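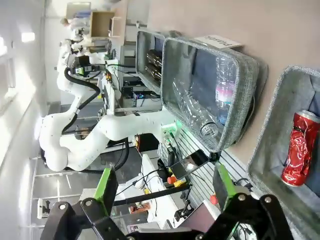 Felt recycling bins on the wall: plastic, cans, glass.

Gundden Summer Sessions, progress report for June
To: Rafferty Ostrowski, Brannigan Fund
From: Kofi Odoi
July 5, 2019

Quick one, load-in for the next show starts in an hour. Full accounts to follow.

Shows. Two done, both at the Drulier. Opening night was Ristero, 141 paid in a room that holds 200. Good crowd for a band with no radio play here. They played the new record straight through, then took requests, ran over curfew by a bit. Venue was nice about it. Second night was the songwriter round, seated, 26 short of full. Quieter, but people stayed to the end and the merch table did better than on opening night.

Sound. Opener's vocals were buried for the first three songs. Monitor desk problem, swapped out between sets. Ristero's set was fine. We've moved soundcheck earlier for the rest of the run, bands have all agreed.

Money. Artist fees paid in full for both nights. Door split with the Drulier is settled for night one, still waiting on thier statement for night two. Print came in under budget. Backline hire went over, the second keyboard wasn't in the original quote. I'd like to move the print savings across to cover it. Need a yes from you on that please, email is fine.

Youth tickets. Slow. The schools were already winding down by the time the codes went out, my fault, should of gone in May. Trying the library and the guitar shop instead. Will have numbers for you next report.

Recordings. Night one multitrack is safe and backed up. Rough mixes of four songs done. Ristero want to hear them before anything goes online, fair enough. Night two, stereo desk feed only.

Still open:
- support act for the closing show (two asked, one maybe)
- piano tuning, date not confirmed
- your logo, the one I have is too small for the banner. Can you send a bigger file?

Next payment. The agreement says second installment on receipt of this report. Invoice attached. If it could go through before the closing show that would help a lot with deposits.

Call me if anything's unclear, mornings are best.

Kofi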